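Peer Support and Student Belonging
Unit 2 handout: Running a discussion circle that people come back to

Read this before the March workshop. It replaces the old handout, which was longer and mostly about chairs.

Background

Most campuses now run some form of small-group program for students who are new, far from home, or the first in their family to be there. The names vary (circle, lounge, table, hour) and so do the budgets, which range from modest to a bag of clementines. Our two cases this term are Norcombe, where the group grew out of the international student office, and Dunell, where it grew out of a complaint.

At Norcombe, Yiğit Çetinkaya began with an open invitation to everyone on the mailing list. He booked a room with 100 seats and set out 20 name tags. Two students came, and one of them was looking for the tax help session. He kept the booking, moved to a smaller room and started asking the people who did come to bring somebody next time. Keep his case in mind when we get to recruitment, particularly if you are fond of posters.

Terms you will need

Facilitator: the person who keeps time and keeps quiet. The second part is harder than it sounds.

Check-in: a short opening round in which each person says how they are. "Fine" is an acceptable answer. If everyone says "fine" for a month, look at your question.

Referral: passing a student on to a trained counselor, with the student's knowledge and agreement. A peer group is a place to talk and be listened to. It is no substitute for clinical care, however good your listening face has become.

Drift: what happens when a group about one thing slowly becomes a group about parking. 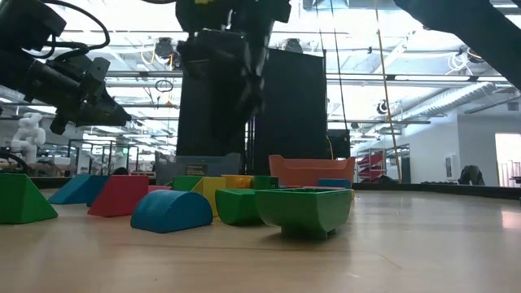

Choosing an opening question

A good opening question can be answered by someone who slept badly and doesn't want to be there. "What did you eat as a kid when you were sick?" works nearly every time. "What does community mean to you?" produces a silence you could store grain in.

Bartosz Makowska, who set up the Dunell group, writes his questions on index cards and tries them on his own family first. Any question that gets an eye roll from his teenage daughter goes in the trash. We have no data on the reliability of this method, but his attendance held up through finals.

Avoid questions that ask students to speak for a whole country, faith or language. They get enough of that in seminars.

When one person does all the talking

It will happen, and now and then it will be you. Try these in order:

Thank the speaker and name the person you would like to hear from next, if that person has already shown some sign of wanting in.

Go back to a round, with a pass allowed.

Talk to the speaker privately afterward. Start with what they add to the group. They usually know the rest.

The Eren exercise

Work in pairs. One person talks for two minutes about a place they miss. The other listens without advice, without nodding like a dashboard toy, and without mentioning their own trip there. Switch. Then each writes down one thing the other said, as close to word for word as possible, and reads it back.

Expect some discomfort in the first minute. The usual complaint is that it feels rude to say nothing.

For next time

Read the Zakden chapter in the course packet, skipping the appendix unless you enjoy tables. Bring one opening question of your own, written down, and be ready to answer it yourself in front of the group.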